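3.2 Beschaffung und laufende Kosten

Der Antrag sah einen Greifarm vor, 2 Kameras und den Posten »Sonstiges«, in den erfahrungsgemäß alles fällt, was später Ärger macht. Den Arm lieferte Nerkero, die Halterungen kamen von Bavier, das Angebot von Quansah traf nach Ablauf der Frist ein und war das günstigste. Als Aufgabe wählten wir das Belegen von Broten mit Spielzeugzutaten, die weder schimmeln noch jährlich neu beantragt werden müssen.
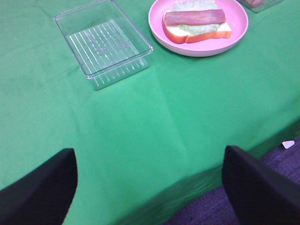 Was kostet ein solcher Arbeitsplatz im Unterhalt? Im Projekt Rarier fielen je Monat 257 Euro an, überwiegend für Fingerbeläge und Wartung, die Arbeitszeit nicht eingerechnet.

Die Arbeitszeit rechnet ohnehin kaum jemand ein. Bei uns waren es 31 Stunden allein für Kalibrierung und Inbetriebnahme, im Antrag mit dem Wort »geringfügig« vertreten.

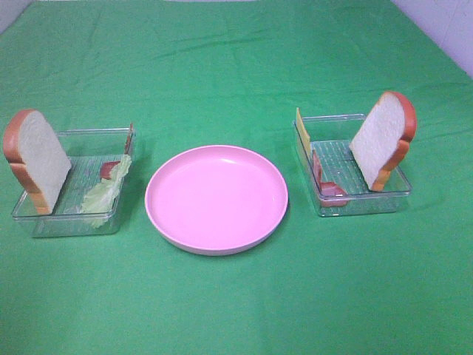
Abb. 4: Arbeitsfläche mit Teller und zwei Behältern.

Verbrauchsmaterial wird in Förderanträgen gern nach Stückpreis geplant und dann nach Versandkosten bezahlt. Wir empfehlen, Behälter gleicher Bauart auf Vorrat zu kaufen, denn ein Nachfolgemodell mit anderem Rand zieht eine neue Kalibrierung nach sich. Die durchsichtigen Schalen mit geripptem Boden in Abb. 4 kosten fast nichts; die an der Innenwand lehnenden Brotscheiben ragen allerdings über den Rand hinaus, was bei der Wahl der Schalentiefe zu bedenken wäre. Tiefere Schalen stehen auf der Liste für das nächste Haushaltsjahr.

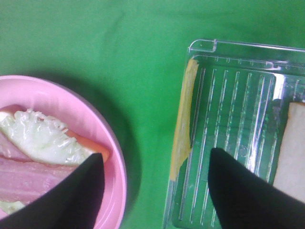
Für Ersatzfinger und Beläge setzten wir nachträglich eine eigene Zeile an. Zusammen mit dem Wartungsvertrag kam sie auf 3.445 Euro, die wir aus dem Reisebudget umwidmeten. Die Bewilligung traf im Dezember ein, mit der Auflage, die Mittel noch im selben Monat auszugeben.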